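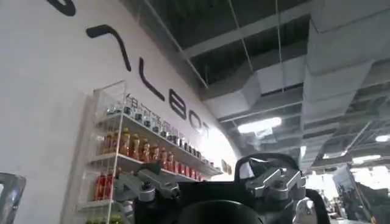
Celeste Abreu writes that her Year 9 group got through the asteroid cards in one sitting and wanted to know why the comet ones were sold separately. They no longer are. Since August both sets ship in the one box, and the price hasn't changed.

## Bodham Scare Stories Card Set, second edition

A discussion set for classrooms, libraries and community groups, built on end-of-the-world claims that were printed, broadcast or passed along and then didn't come true. Each card gives the claim as people first heard it. The back has the date it was due, who stood to make money from it, and what astronomers or geologists said at the time.

**In the box**

- 65 claim cards, matte finish, rounded corners
- 32-page leader's booklet, stapled
- six blank cards for local rumours
- one folded timeline, printed both sides

**Price:** $69, GST included

Suggested age is 12 and up. A session takes one class period if you use a handful of cards, and most of an afternoon if you let people argue. No projector or internet connection is needed.

### What changed from the first edition

The planetary alignment cards have been rewritten. Lachlan Pollock pointed out that two of them gave the tidal effect in different units, which made them hard to compare. The calendar cards now explain what a cycle ending means before they get to the prediction. We dropped the card on the Clalta broadcast as we couldn't find a recording — only people's memories of it.

The booklet has a new section on younger kids who are frightened by something they've seen online. It was written by Mỹ Trương and can be photocopied.

First edition owners can buy the replacement cards on their own. Email us with your order number.

### Storage and care

The cards aren't laminated. Wipe with a dry cloth. The old tuck box tended to split along the bottom, so the new one has a separate lid and is slightly taller. It won't fit the Vodard shelf trays some libraries use unless it's laid flat.

### Ordering

School purchase orders are accepted. Replacement single cards are free for the first year, postage extra.

Page updated 7 Jan 2019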